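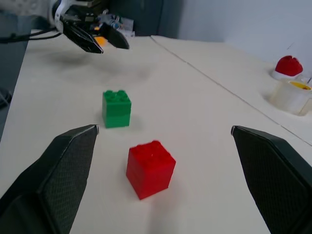

Photo: Panya Jaidee

We use cookies to keep you logged in and to remember your settings. By continuing to use this site you agree to our use of cookies. Accept / Manage preferences

New Prilolora single "Pindard" — thoughts?

kanya_s wrote:
OK so it went up at midnight and I've had it on repeat the whole drive to work and back, and I need to talk to someone because my husband has already left the room twice. It's Prilolora's first song since the Gendeo EP and I was nervous! The snippet she put up in April was thirty seconds of hand drum and humming and I thought, oh no, she's gone ambient on us. But the full thing is a proper dance record. That bass comes in after the first chorus and I had to pull into a gas station and start it over.

Favorite bit for me is the second verse where she drops down and almost talks it. Least favorite is the fade. I can't stand a fade on a song like this, give me an ending. What's everybody else hearing?

Kanyarat

lowend_panya wrote:
I like it a lot. I don't love it yet. The drums are great, they've got that lazy swing where the snare is a hair late, and whoever did the bass deserves a raise. My problem is the vocal is so loud. On my car speakers it's fine, but on headphones it's like she's standing on my shoulder. Compare it with "Tu" where she's tucked right into the guitars and you have to lean in a little. I played them back to back last night and "Tu" wins for me every time.

Agree on the fade. Boo to the fade.

rung_y wrote:
Hard disagree on the vocal, Panya. People have been complaining for years that you can't make out a word she sings and now you can, and it's too loud?? Her voice is the reason I'm here. I put up with a lot of mush on the Gendeo EP (sorry, I know it's sacred around these parts) and I was so happy to hear an actual lead vocal for once.

And I like the fade! It's a song about driving away from somebody. It fades because she's leaving. I thought that was sweet.

lowend_panya wrote:
I didn't say I wanted mush. There's a lot of room between mush and that. Pull it down a couple of dB and I'd shut up about it.

Also is it about driving away? I thought it was about her sister.

tassanee117 wrote:
Hi all, long time reader, haven't posted much. I thought it was about the sister too — "you kept the room, I kept the key" sounds like family to me. But the last verse has the bus in it so I can see why you'd hear it as a breakup.

What got me is the tempo. I teach a beginner dance class on the side and I'm always hunting for stuff that isn't too fast for people who are still looking at their feet. It comes out at 117 by my tap counter, and that's right in the pocket for us. (Yes that's the same number as in my username, no it doesn't mean anything, my birthday was taken.) I tried it out at 6:30 class and two people asked me what it was before the first chorus was over. That never happens with the songs I pick.

kanya_s wrote:
Tassanee welcome!! Please post more. I would take that class.

I went and read the lyrics properly after your post and I'm coming around to the sister thing. "Mama's good coat" is in there. You don't put mama's good coat in a breakup song unless your ex stole it.

R. Sangkhawat wrote:
Going to be the grump here. I've followed her since she was opening for other people in rooms the size of my kitchen, and this feels like somebody at the label said make it for the dance floor. The humming in the April snippet was the best thing she's put her name to in ages and it's in the finished song for what, eight seconds? Then in comes the big bass and it could be anybody. I can name you ten songs from last summer with that same bass sound.

I'm not mad at her for wanting a hit. I hope she gets one. I just don't think I'll be playing this in a year and I still play the EP every week.

rung_y wrote:
"It could be anybody" with that voice on it? Rattana, come on.

I do think there's something to what you say about the humming though. I'd have taken another round of that before the drums. If there's a long version I bet it's in there.

R. Sangkhawat wrote:
Fine, it couldn't be anybody with the voice on it. The backing could be anybody's. And if a long version turns up with a proper intro I'll come back and eat my words. I've done it before, I was rude about "Tu" for a month on here and now it's in my top five.

lowend_panya wrote:
I remember. I have the posts bookmarked.

On the bass thing, I'm going to push back a little. I play (badly) and I spent an hour last night trying to work out that line. It isn't the stock pattern. It skips the one every fourth bar and comes back in on the and of two, so there's a tiny hole where you expect the thump. Once you've heard the hole you can't stop hearing it. Most of those summer songs just go four on the floor till you want to lie down. I think it's a real player too, there's a bit of finger noise around the bridge. Could be a sample of finger noise I guess, people do that now.

tassanee117 wrote:
Oh that's what that is! My class kept stumbling at the same place and I thought I was counting wrong. I'm going to tell them about the hole.

mixtape_moe wrote:
Has anyone got the download and not the stream? I want to know if it's the same master. The stream sounds squashed to me, esp. the last chorus where the horns come in. Every cymbal turns to sand.

kanya_s wrote:
Wait, there are horns?

mixtape_moe wrote:
Last chorus, way over on the left. Low. Could be a keyboard pretending to be horns but I think there's a trombone in there at least.

kanya_s wrote:
I have now listened to the last chorus many times and I hear them!! How did I miss that. OK this song just went up a whole grade for me. Still against the fade because it fades right over the horns!! Why would you bring in horns and then turn everything down!

rung_y wrote:
To make you play it again, which you did.

lowend_panya wrote:
I bought the download this morning. It does sound better to me, moe, the cymbals have a bit more air, but I wasn't matching levels or anything scientific so don't quote me. The vocal's still loud.

It came with a B-side too, has anybody mentioned that? It's just her and a piano, under three minutes, and the piano needs tuning in the nicest way. Rattana, I think you should hear it before you write her off.

R. Sangkhawat wrote:
I wasn't writing her off! But no, I didn't know there was a B-side. Buying it now.

R. Sangkhawat wrote:
OK. The B-side is gorgeous. She hums on it. I take back maybe a third of what I said, and none of what I said about the A-side.

tassanee117 wrote:
Does anyone know if she's touring this? I've never seen her live and I'd travel for it if it's on a weekend.

rung_y wrote:
Nothing up yet that I've seen. Last time around she announced pretty late and the small rooms went in a morning, so get on her mailing list if you aren't. She's great live, by the way. Talks too much between songs but I like that. I'd love to hear what she does with the ending of this one on stage, seeing as you can't fade a band.

lowend_panya wrote:
You can if they all walk off one at a time.

kanya_s wrote:
Don't give her ideas!

I'm going to start a separate thread for the B-side so this one can stay on the single. And I'll do a poll for the fade, because I think it's me and Panya against Rungnapa at the moment and I want numbers. Moe, which way are you going?

mixtape_moe wrote:
Anti-fade. Pro-trombone.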